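Form in use for all quest and group-finding add-ons submitted for the Ellora client. Complete every line before the add-on is listed. A line may be marked Pass, Fail, or Pass with comment. Blank lines will be treated as Fail.

**Add-on inspected:** Tarov Group Finder
**Host:** Jitex
**Test realm:** Villa
**Date of inspection:** Friday, September 9, 2022
**Reason for inspection:** change of maintainer; rewrite of the search function

## Section A. Source and ownership

- [x] **A1. The package was downloaded from the host's own listing.** Pass.
- [x] **A2. The new maintainer's account is linked to the listing.** Pass with comment. The former maintainer still has upload rights. These should be removed before the next release. The inspection found no upload from that account after the handover.
- [x] **A3. The license file is present and readable.** Pass.
- [ ] **A4. All bundled libraries are named in the credits.** Fail. The chat-message library is included but not credited. The correction is a single line in the text file and may be made without a new inspection.
- [x] **A5. The package contains no programs, installers, or compressed files.** Pass.

Comment on Section A: Changes of maintainer are common and are not a mark against an add-on. The concern is that players who have automatic updates turned on will receive whatever the new account uploads. For that reason the full form is required at each handover, even where the code has not changed. 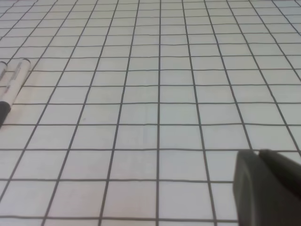 Where the old maintainer cannot be reached, the host may remove upload rights on request. The request should be made in writing through the listing page and a copy attached to this form.

## Section B. Account and privacy

- [x] **B1. The add-on does not ask for a password, e-mail address, or authenticator code.** Pass.
- [x] **B2. Messages sent between players contain only what is needed to form a group.** Pass with comment. Character name, role, and quest number are sent. Item level is also sent, and the settings page now says so.
- [x] **B3. Other players' names are not kept after the session.** Pass. The saved file was opened after logging out and the list of recent group members was empty.
- [ ] **B4. The block list is respected.** Fail. A blocked character was able to join a group through the automatic invite. The same character was correctly refused when applying by hand. See Section F.
- [x] **B5. Links shown in the add-on window lead only to the listing page.** Pass.

## Section C. Behavior in the game

- [x] **C1. Automatic invites are off when the add-on is first installed.** Pass.
- [x] **C2. Every search starts with a key press or a mouse click by the player.** Pass. The former version began a search on entering a quest area. That feature has been taken out, in line with the client's rules on protected actions.
- [x] **C3. The search window can be used while the character is moving.** Pass with comment. The previous version required the player to type a long quest number, and the typing box took over the movement keys. The new version fills in the number from the map. The typing box remains as an option and still takes over the keys when it is open. A short warning should be added beside it.
- [x] **C4. The window closes when combat begins.** Pass.
- [x] **C5. Leaving a group on completion requires a confirmation.** Pass.
- [x] **C6. The add-on can be turned off without leaving errors on the screen.** Pass.

Inspectors are reminded to carry out C3 on the ground, in an area with steep slopes or water, and also on a flying mount. A test made while standing in town does not meet the requirement.

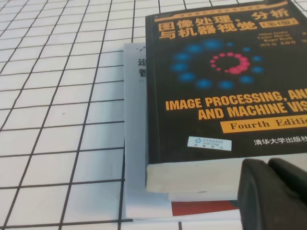
*Image processing textbook, Chinese edition, on a gridded tabletop.*

## Section D. Load and stability

- [x] **D1. The add-on loads with all others turned off.** Pass.
- [x] **D2. The add-on loads together with the standard map and unit frame add-ons.** Pass.
- [x] **D3. The group list was tested with 493 entries.** Pass. Scrolling was smooth and the filter responded at once.
- [x] **D4. The group list was tested with 1,000 entries.** Pass with comment. The game paused briefly when the list was sorted by distance. Sorting by name or role caused no pause. The maintainer may wish to limit the list before it is sorted.
- [x] **D5. No errors were recorded during 8 hours on the Villa realm.** Pass.
- [ ] **D6. The search delay cannot be set below 5 seconds.** Fail. The slider stops at the correct value, but a lower number may be entered in the saved file and is accepted. The limit must be checked when the file is read.

Comment on Section D: Results from Villa should not be taken as a full picture of the live realms, where many more groups are listed in the evening. Inspectors who see slower results after release should add them to the comments on the listing and give the time of day and the quest area.

## Section E. Text and display

- [x] **E1. All buttons can be read at the smallest interface scale.** Pass.
- [x] **E2. Colors are not the only means of telling roles apart.** Pass. Each role has its own icon.
- [ ] **E3. Group titles display correctly in every language the client supports.** Fail. Titles that mix writing systems were cut short.
- [x] **E4. Warnings remain on the screen long enough to be read.** Pass.
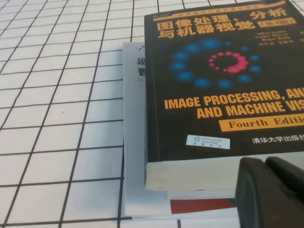

Line E3 applies to titles typed by players as well as to text supplied by the add-on, and both should be tested with the font that comes with the client. The fault appeared when a group title contained more than one writing system. The English part was measured correctly, but the rest of the title was given too little room and its last characters were lost. Test titles should therefore combine the two, in the way a translated book may carry its name in large Chinese characters near the top of the cover and again in English capitals lower down. A title made up of Latin letters alone will pass and will not reveal the fault. Test titles should also include a number in brackets, as players often add one to show how many places are left.

## Section F. Findings and required action

| Line | Finding | Action | Before listing? |
|---|---|---|---|
| A2 | Former maintainer keeps upload rights | Remove rights | Yes |
| A4 | Library not credited | Add credit | Yes |
| B4 | Blocked character can join | Check block list before automatic invite | Yes |
| C3 | Typing box takes over movement keys | Add warning | No |
| D4 | Pause when sorting by distance | Consider limit | No |
| D6 | Search delay limit can be avoided | Check value on loading | Yes |
| E3 | Mixed titles cut short | Correct text width | Yes |

**Result:** Not approved for listing. Sections B, D, and E are to be inspected again after correction. Sections A and C may be closed on written confirmation from the maintainer.

The version now on Jitex may stay available during this period, provided that automatic invites are turned off by default and the listing carries a notice concerning line B4.

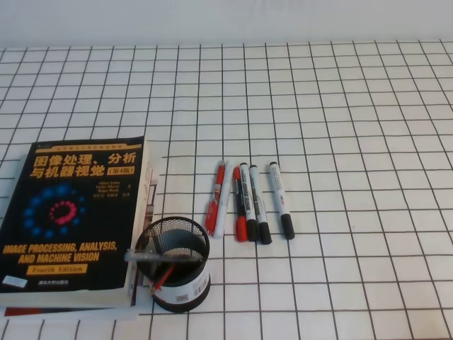 Comment received on the draft: I agree with every finding except the timing for E3. Cut-off titles are a nuisance, but they put no account at risk, and holding the release for them means players stay longer on a version that lets blocked characters in. Could B4 and D6 go out first as a small update, with the text width to follow?

Response: Accepted in part. A limited update covering A2, A4, B4, and D6 may be submitted ahead of the full release. Lines B4 and D6 will be inspected again on that update alone. Line E3 remains open and must be corrected before the notice is removed from the listing. The table above is to be read with this change.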